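Ticket 3339: Gripper opens by itself while operator is still squeezing
Queue: Trukthorpe / Teleop
Site: Ellham, bench 2
Opened by: Carmela Gentile
Status: Waiting on vendor
Priority: Normal (was Urgent, see thread)

Problem

I'm teaching the arm the tote bag task by remote control. The operator holds the Frerichs hand controller, squeezes the trigger, the gripper closes, and everyone is happy. Then, partway through moving the bag handle, the gripper opens. My finger is still on the trigger. I have a mark on my finger to prove it.

The recording doesn't stop when this happens, so the demo gets saved with a nice clean example of a robot picking up a handle and dropping it for no reason. If we train on these we'll get a robot that drops handles with great confidence.

Lost 13 demos this way before I gave up and opened a ticket.

Expected: gripper stays closed while trigger is held.
What I get: gripper stays closed until it feels like it.

Reply from support, 9:40 am

Hi Carmela, thanks for the ticket. Could you please restart the Celero recorder, unplug the hand controller, wait, plug it back in, and try again? Also please confirm that the trigger is fully pressed.

Carmela Gentile, 9:52 am

Restarted. Unplugged. Waited. Plugged in. Same.

The trigger is fully pressed. If it were any more pressed it would come out the back.

Reply from support, 10:15 am

Thank you. Could you describe the task and how the bench is set up when it fails? Does it happen with every object or only with the bag?

Carmela Gentile, 10:31 am

Task is: take hold of the tote by a handle, get the mouth of the bag open, put the toy food in. I do it by hand controller, slowly, and the arm copies me. Between demos I move the bag and the food to new spots so it doesn't learn one layout by heart. The order of the food doesn't matter. I've been doing the peach first out of habit and should probably stop.

It only fails on the bag part. Food is fine. I can hold the bread roll in the air until my arm goes to sleep and it will not drop.

Bench layout, tote flat on the table with the toy food off to its right:
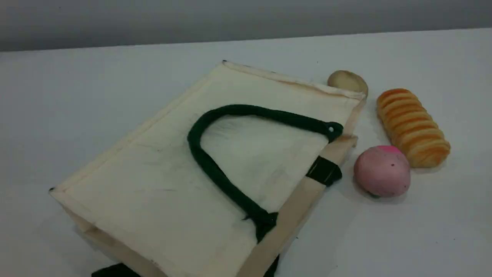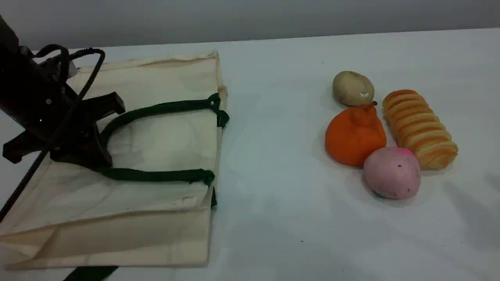 Things tried so far

1. Different controller. Borrowed the spare from bench 1. Same fault, plus now bench 1 wants to know when they get it back.

2. Different handle. Thought the grip might be reading as empty on something soft. Tried both handles on the tote. Both drop. One of them took longer to drop, which got my hopes up for the length of a coffee.

3. Higher grip force. Turned it up in the Celero settings. Gripper now squeezes the handle harder and then opens harder. Put it back where it was.

4. Moving slower. Helps. At a crawl I can get the bag open most tries, but a demo that should be quick turns into a nature documentary. I also don't want the robot learning that this is the proper speed for groceries.

5. Turning off the "object lost" check. This is the setting that opens the gripper when it decides there is nothing in it. With the check off, no drops at all. With the check off, it also never admits to missing anything, so when I close on thin air it stays closed and sails off to put nothing in the bag.

Reply from support, 11:20 am

Hi Carmela, number 5 is very useful. Could you turn the check back on, record a failure, and send the log for that one demo? Please look for the line "grip_empty" and tell us the time between that line and the gripper opening.

Carmela Gentile, 11:48 am

Log attached. It says grip_empty while the handle is very clearly between the fingers. The gripper opens 473 ms later. I ran it a few more times and it's 473 every time, so at least it is wrong on schedule.

My guess, for what a guess is worth: the fingers close nearly all the way on something as thin as a handle, and when the handle shifts during the pull they close a little bit more. The software sees nearly shut fingers and concludes I am holding air. That would explain why the food never sets it off, seeing as it's fat.

Reply from support, 1:05 pm

We agree that this looks likely. The "object lost" check uses one finger gap limit for all objects, and the default was chosen with boxes in mind. There is a field called min_gap in the gripper profile. Could you lower it in small steps and let us know where the drops stop?

Carmela Gentile, 1:12 pm

There is no field called min_gap in my gripper profile.

Reply from support, 1:30 pm

Apologies, it's hidden unless advanced mode is on. Advanced mode is in the profile menu, under Display.

Carmela Gentile, 2:25 pm

Under Display. Of course.

Found it and lowered it a step at a time, with a couple of handle pulls at each step. The drops got rarer and then stopped. I went one step further for luck and lost the empty grip warning completely, so I backed up one. Where it sits now, it holds a handle at normal speed and still notices when I miss a piece of food.

Did a run of full demos on it this afternoon, bag open, food in. No surprise openings. I did knock the peach on the floor, but that was me and I'd like it kept out of the ticket.

Dropping this from Urgent to Normal. Not closing yet, because:

a) The setting goes back to default when the recorder restarts. I've put a sticky note on the monitor.

b) The bad demos are still in the July folder and there's no way to mark them as bad from the Celero screen. I've been renaming them by hand. Is there a flag for this? Is it also under Display?

c) The gap limit should be something I can set per task. Bench 1 does boxes and will not thank me for this value if they load my profile.

Reply from support, 3:10 pm

Hi Carmela, (a) is a known issue and has been passed to the developers. For (b), there is a demo quality flag. It's in the export window, so you'll need to start an export, set the flag, and then cancel the export. For (c), we've logged a feature request and linked it to this ticket.

Carmela Gentile, 3:16 pm

Start an export in order to cancel it. Got it. Second sticky note is up.

Leave this open until (a) has a fix. Controller is back at bench 1.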